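1. Two evenings on one board of small controls. It's white, flat and rectangular, and it has taken more than 8 cups of tea.

2. Nazar Sirko says white shows every fingerprint. Nazar Sirko chose white.

3. The Plaklow layout had everything in tidy rows and was no fun to use. The Reston one was fun and made no sense. We've gone with a bit of both and are calling it Gresum, which sounds like a cough sweet.

4. Black backdrop, black table, white board. Very dramatic for something whose whole job is to be fiddled with. I do like the dark upright block, lower right – it has presence.
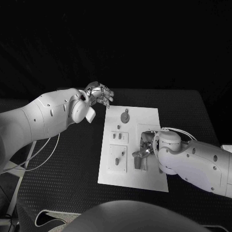 5. Labels next. I want them small, Nazar wants them readable. Talks are ongoing and may run to February.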